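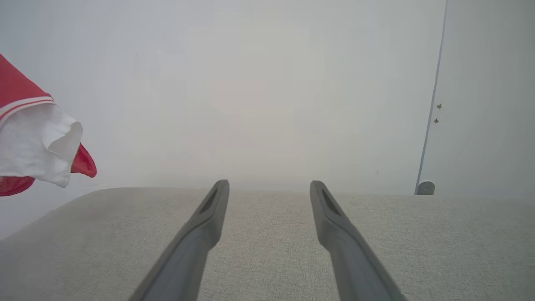
Setting up the Alero gripper kit for picking up laundry and other soft stuff

I've had the Alero kit from Sultadeo on my desk arm since March, and the question I get most is whether it can handle cloth. It can, but the default settings are meant for blocks and cups, so you'll want to change a few things first. I'm going to go through it the way I do it at home, and I'll throw in my gripes about the kit as they come up.

I'm assuming you already have the arm bolted down and the Velley software installed. If you don't, do that first and come back. The Velley install guide is decent, just skip the part on wireless because the cable works better.

What you need

The Alero kit (fingers, wrist camera, mounting plate, short cable)
The hex key from the box, plus a real one if you own it – the one they give you rounds off fast
A T-shirt or a dish towel
Something padded to work on, like an ottoman or a couch cushion

Padding matters more than I expected. On a hard table the fingertips either skim over the cloth or bang into the tabletop and the arm throws a force error. A cushion lets the tips sink in a little and get under a fold. I tried a bath mat too and the fingers kept picking up the bath mat.

Step 1: Put the fingers on

Slide each finger onto its rail until it clicks, then put in the screws by hand. Don't tighten anything yet! Close the gripper from the Velley panel first and look at whether the tips meet evenly. Mine were off by 2 mm out of the box, with the left one sitting ahead. Nudge them until they line up and then tighten, going back and forth between the two sides.

If yours won't line up at all, check that you haven't swapped left and right. The letters are stamped on the back of the base and they're tiny. I did the whole calibration with mine swapped and couldn't figure out why everything grabbed crooked.

Step 2: Aim the camera

Open the live view and tilt the camera until you can see both fingertips with plenty of space past them. You want the tips somewhere near the middle of the picture from top to bottom. Too low and you lose sight of them when they open wide, too high and the fingers block whatever you're trying to grab.

Open the gripper all the way and check again. Then snug the camera screw and give the cable a gentle wiggle. If the picture jumps, it's not tight enough.

Step 3: Change the grip settings

In Velley, go to Tool, then Grip, and make a new profile. I called mine "soft." Here's what I ended up with:

Grip force: 70 percent
Closing speed: slow
Hold delay: 1000 ms
Retries: 3

The hold delay is the big one. It makes the gripper wait after closing before the arm lifts, and with cloth you need that pause so the fold can settle between the fingers. The default is way too short and I dropped the same towel over and over before I found the setting (it's hidden under Advanced, thanks for that).

Step 4: Do a test grab

Drop the shirt on the cushion in a loose heap. Don't lay it flat, flat cloth is hard mode. Bring the gripper in at a low angle with the fingers open, press down just a touch, close, wait, lift.

If it slips, aim for a thicker fold before you mess with the force. If the shirt comes up but twists around, you grabbed too close to a corner. Stretchy fabric is the worst of the bunch and I still miss a lot of socks.

Once it works by hand, hit Record and do it again so Velley saves the move. Save it under a new name each time – it will write over your old one without asking.

Is the kit worth it?

I also own the Ouellet gripper, and for boxes and jars I still reach for that one. It's stronger and the rubber pads are nicer. But the fingers are fat and they just can't get into a fold. The Alero ones are slim enough to do it, and for cloth that wins for me.

Things I don't like: the short cable, the hex key, and the fact that a spare finger only comes as part of a pair. Sultadeo did answer my email about the cable and sent me the part number for a longer one, so write to them before you go buying a third-party cable like I almost did.

Updated 16 September 2021: the new Velley version moved Grip out from under Tool and onto the main menu. The settings themselves are the same.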